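Thread on the gripper comparison, for the three of you who asked and the rest of you who will mute me by post four.

We have a two-arm cell and a decision to make: keep the Stirkari parallel fingers we already own, or move to the Collis ones, which have longer fingers, a nicer manual and an invoice that made Roland Entwistle go and stand by the window for a while.

The plan was to run everything in sim first. I have made this plan before. I keep making it the way other people keep buying gym memberships.

Setup: same arms, same controller, same table, same objects. Only the fingers change. 1,000 attempts per gripper, 2,000 in total, object poses randomized, seeds fixed so both grippers get the same bad luck.

Bit-na Cheon wrote the randomizer. It is very good. It puts things exactly where you'd least like them, a talent it shares with my kids.

Two tasks. Task one: pick up a piece of fruit and hand it from one arm to the other. Task two: lift a lidded pot with both arms, hold it level, put it back down. Task two is the one anyone cares about. Task one exists so we can have a good number on the slide.

I said "good number." The first overnight run came back with 254 successes on the fruit handover out of 1,000. That was the Stirkari, the gripper we use every day and that I had described in writing as "proven."

Spent the morning blaming friction. Friction is the first thing you blame in sim. It never defends itself.

It wasn't friction. The finger pads had been imported with their collision shapes a few millimeters inside the visible ones, so the fingers closed, looked lovely, and held the fruit with pure optimism. Fixed the mesh, reran the lot, stopped using the word "proven."

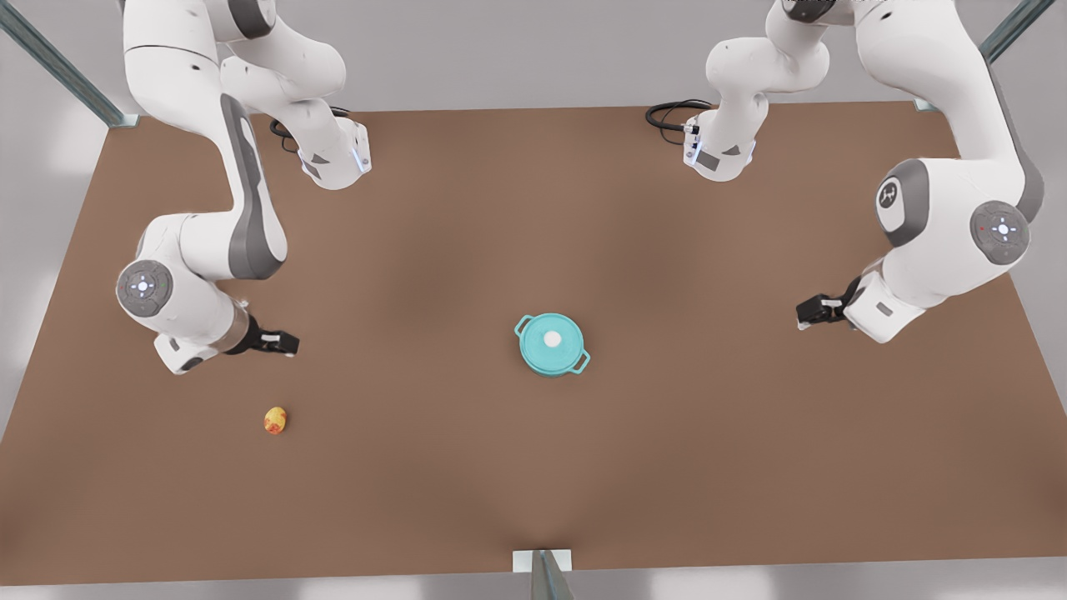 Two-arm lifts are where grippers stop being a catalog question and become a geometry question. You can compare stroke and force on a data sheet all day, and then the pot arrives with its loop handles on a diagonal, one to the upper left and one to the lower right, while your grippers are facing each other straight across the table. So each wrist has to turn to suit its own handle, and the two arms have to agree about when. The short Stirkari fingers need the wrist close in to reach a handle properly. The Collis fingers reach from farther out, and the planner has an easier life.

I'd like to say I predicted that. I predicted the opposite, in a shared document, with a heading.

What I worried about with the long fingers was flex. In sim there isn't any unless you put it there, so naturally the long fingers looked wonderful for a day and a half. Then Ute Engelhardt asked, very politely, whether my fingers were made of diamond.

Added compliance at the finger base. The long fingers are now merely good. Ute said "better," and I don't think she meant the result.

The lid. It has a nice little round knob and no reason at all to stay on once the pot tilts. Our success test originally checked the height of the pot and didn't look at the lid. You can guess how I found out. There is a replay of a beautifully level pot, a full pass, with its lid on the floor.

The success test now includes the lid. Both grippers' scores went down. Science!

Controller notes, since Malte Hamann will ask. Plain position control on both arms is a terrible way to hold one rigid object. Each arm believes it's right, the pot is in the middle, and the contact forces climb until something pops out. Letting one arm lead and making the other one soft fixed most of it, with either set of fingers.

Which is annoying, as a result. I set out to compare grippers, and the biggest improvement in the whole study came from a setting we could have changed last November.

Cameras, briefly. We tried an overhead view and one on each wrist. Overhead is great until the forearms come in and cover the very thing you're trying to grab. Wrist views are great until you're so close that all you can see is pot. Using both is more work and I'm going to stop complaining about it by the end of this post.

For the fruit: close call. Once the pads were fixed, both grippers handled it fine, and the misses were mostly at the handover itself, when the giving hand let go a bit early. That's my timing code. Please direct complaints to Cheng-en Lu, who reviewed it.

(Cheng-en would like it known that he left a comment on that line. He did. I marked it resolved.)

Someone asked about the Kramer fingers with the soft pads. Haven't run them. I don't have a contact model for soft pads that I'd trust with a grape, and I'm not going to post a number just because the simulator is willing to give me one.

So where are we? For the pot I lean toward Collis, mostly for the reach. For small stuff I'd keep what we have and spend the money on a better force sensor. Roland has come back from the window and likes the second half of that sentence.

Hardware runs start 18th July, with a real pot. I've ordered two extra lids.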